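Rhun Edwards and I went to see the two-arm benches at Sekaren on 23rd June. We are budgeting for next year and have to decide by November whether to put money into equipment of this type or carry on sorting pharmacy returns by hand. Nest Dafis showed us the lab and answered most of what we asked.

Sekaren works in one large open room with ducts and pipes overhead. The bench we watched is a light wooden tabletop with a black arm on each side. Staff sit at their desks close by, and we had to keep our voices down for most of the visit. Our own floor is quieter but smaller, so I spent more time than I had planned looking at what stands next to the table.
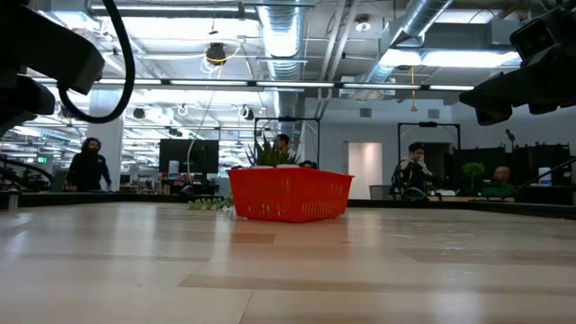
*Gethin Members' Bulletin, no. 9*

The task we had come for was pill bottles and a basket. It is close to what our returns desk does all day: small bottles with white caps, stood on a table, to be picked up and put somewhere else. Some of theirs are clear and some are orange or yellow, with pills in the bottom. Rhun asked about see-through plastic, which gave us trouble when we tried a Luvix picker two years ago. Nest said it still takes more practice runs than anything else they handle, and that a buyer should put staff time for it in the first year's budget.

She also said to budget for people in general. The arms are taught by someone holding a hand controller and doing the job through it, and a new task at Sekaren usually takes 200 of these runs before they try it without a person. At our wage rates that costs more than the table does. The quote we had from Drodon in the spring leaves it out completely.

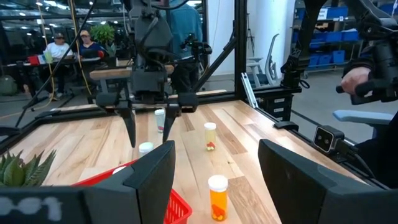 ## What to allow for

Nest went through the costs with us over coffee. I have left out her prices, which were given in confidence, but the headings were useful.

- **Floor.** The frame needs clear space on all sides, and a flat floor. Sekaren's is concrete. Ours is carpet tile on boards and would have to come up.
- **Cameras.** They are quoted separately from the arms by most sellers. Ask for the mounts in the same quote.
- **Cables.** Get spares at the start. They bend every time an arm moves and they are slow to reorder.
- **Gripper fingers.** Nest treats them as a consumable and keeps 2 sets on the shelf.
- **Storage.** Somebody has to keep the bottles, baskets and other practice items together. Drawers near the bench are enough.

Rhun wanted to know whether one arm would do. Nest's view was that for our bottles it might, but that holding a basket still with one arm and filling it with the other is a different job, and that adding the second arm later costs more than buying both together. She had done it that way at her last employer and did not recommend it.

We stayed a while longer to watch the bench from the controller side and to ask about downtime. 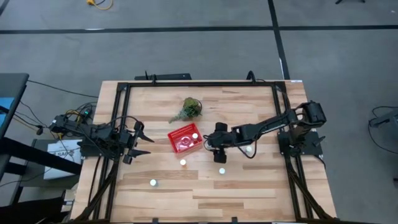 On downtime, Nest's rule is a full check every 1000 hours of running, plus a short one whenever an arm has been moved on its mounts. She does the short ones herself. For the full check they pay an outside engineer, and travel is extra, so our distance from the nearest town would matter.

Rhun is in favor of asking for a lease with both arms and the training hours written in. I would sooner pay for a trial first, with our own bottles, at Sekaren's bench. Nest said that could be arranged in the fall if we send the bottles ahead. Drodon has been asked to quote again with training, cameras and floor work shown on separate lines, and members can read both quotes at the office when the second one comes in.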